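Uma noite a arrumar bijuteria com a Jadbridge

O convite dizia "dia aberto" e prometia robótica doméstica às seis da tarde de uma quinta-feira de dezembro. Levei o casaco bom. Fui recebida num salão emprestado, com café de máquina e 18 cadeiras de plástico, das quais três ocupadas por engenheiros da própria casa.

A Jadbridge ensina máquinas a fazer aquilo que os filhos se recusam a fazer: arrumar. Mahsa Parsa, que dirige as recolhas, começou por pedir desculpa pelo café e passou logo aos números. A equipa já gravou 978 sessões com pinças de mão, em casas verdadeiras, e quer mais de 100 tarefas diferentes até ao verão. Dobrar meias está feito. Fechar um frasco de compota também, depois de uma semana que Sepehr Ghorbani prefere não recordar.

A bijuteria é o capítulo actual, e o mais humilhante. "Um brinco não pesa nada, foge e prende-se a tudo", explicou Azadeh Nouri, com a serenidade de quem já passou tardes inteiras a perseguir argolas. Uma pessoa pega numa pinça em cada mão e trabalha com elas como se fossem dedos, só que piores. O que fica gravado serve depois para treinar o robô, que ainda não mereceu vir à festa.

Deixaram-me experimentar. Ao fim de alguns minutos tinha levantado uma pulseira, pousado a mesma pulseira e ganho um respeito novo pelo polegar. Ehsan Fallahi, encarregado de vigiar os convidados, tomou notas com uma discrição que achei ofensiva.

Perguntei quando é que uma coisa destas chega às lojas. Parviz Ghorbani, irmão de Sepehr e responsável pelas contas, olhou para o café. Falou-se da Bremer, que trata dos motores, e da Tresov, que deveria tratar do resto. Datas, nenhuma. Em compensação, mostraram-nos o trabalho feito numa das casas, com missangas, argolas e uma manta de macacos que merecia carreira própria.

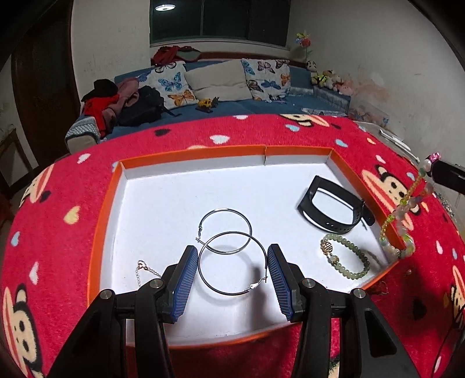
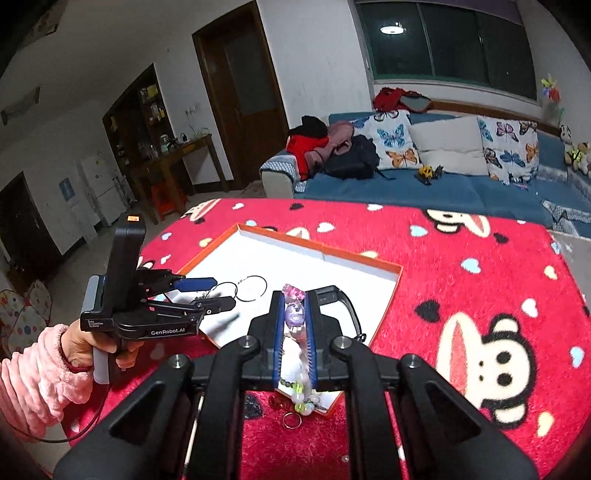

Pinças de mão e bijuteria sobre um estampado de macacos e corações, com o sofá azul ao fundo.

Saí pouco depois das oito, com um folheto e um brinco a menos. Mahsa Parsa prometeu telefonar se aparecer.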